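Trarkura publishes practice guide for robot picking at gravity flow racks

MEDIA RELEASE — April

Trarkura has released a good practice guide for the installation and operation of robot arms at gravity flow racks. The guide is intended for integrators, warehouse operators and in-house safety staff, and covers stationary arms fitted with two-finger grippers working at the front face of a rack. It was prepared by a working group drawn from Trarkura, the rack supplier Hinds and the integration firm Zekow.
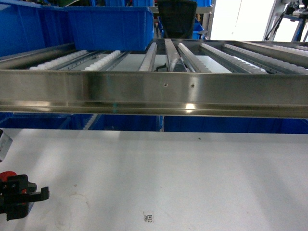
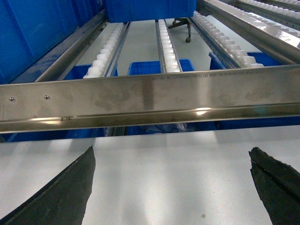
A gripper and the front beam of a roller rack, with blue bins on the lower level.

The guide, titled Reach, Rack and Return, sets out requirements for cell layout, gripper clearance, registration of the arm to the rack, bin condition and recovery after a stop. It does not replace a site risk assessment and does not alter any duty under workplace safety law. Clause 4 deals with the front beam, which the working group treated as the principal fixed hazard to the tool. A brushed steel beam carrying bright bands of reflected light, as on the rack shown, can return unreliable depth readings to a camera working at close range. The guide therefore prohibits the use of a reflective beam face as the sole reference for gripper position. Where a fiducial marker is used, it must be fixed to a matte surface in the same working plane and inspected at the start of each shift.

"Integrators have been calibrating off whatever edge was convenient," said Hsin-yi Chien, who chaired the working group. "Two cells built to the same drawing could end up with different offsets at the beam. We wanted a method that a maintenance fitter can repeat with the tools already on the trolley."

Clause 5 sets the order of recovery after a protective stop. The arm must withdraw along its approach path at reduced speed before any lateral movement is commanded. Automatic restart is not permitted while a bin is straddling a lane divider or overhanging the beam. An operator must clear the fault at the rack and confirm from outside the cell.

Clause 6 covers foreign material. Bags, gloves, strapping and loose labels are to be removed from bins before the bins enter a robot-served lane. Sites that handle bagged goods may apply for a variation, provided the bagged item is the intended pick and the gripper has been tested on it.

Draft requirements were trialled at a test cell operated by Zekow. The trial protocol called for 3000 pick cycles under normal lighting, followed by 1000 cycles with the overhead lighting altered to move the reflections on the beam. Lai-ching Hung, test engineer at Zekow, said the second block led to a change in the text.

"The first draft only asked for a lighting survey at commissioning," Hung said. "We have added a repeat survey whenever luminaires, wall panels or adjacent racking are changed. Operators won't love the paperwork, but it is a one-page form."

Roller condition is addressed in Annex B, contributed by Hinds. The annex requires each lane to be checked for seized or missing wheels and for sideways drift of the bin, and gives a method for recording the rest position of a bin against the beam. Shona Buchanan, product manager at Hinds, said drift was often logged as a robot fault.

"If the bin stops skewed, the arm will go to where the bin should be," Buchanan said. "The annex puts the lane check ahead of any reprogramming."

Mobile manipulators, suction tools and racks with powered rollers are outside the scope of this edition. Comments on a possible extension to suction tools will be accepted until the end of August.

Existing cells may continue to operate under their current documentation until the next scheduled recalibration, when clauses 4 and 5 should be applied. New cells should conform from commissioning. Checklists for both cases are included as Annexes C and D.

The guide is available at no charge from Trarkura. Enquiries about technical content should be directed to Cheng-en Hsiao, standards and practice, Trarkura. Media enquiries should be directed to Cheuk-hei Tai, communications, Trarkura.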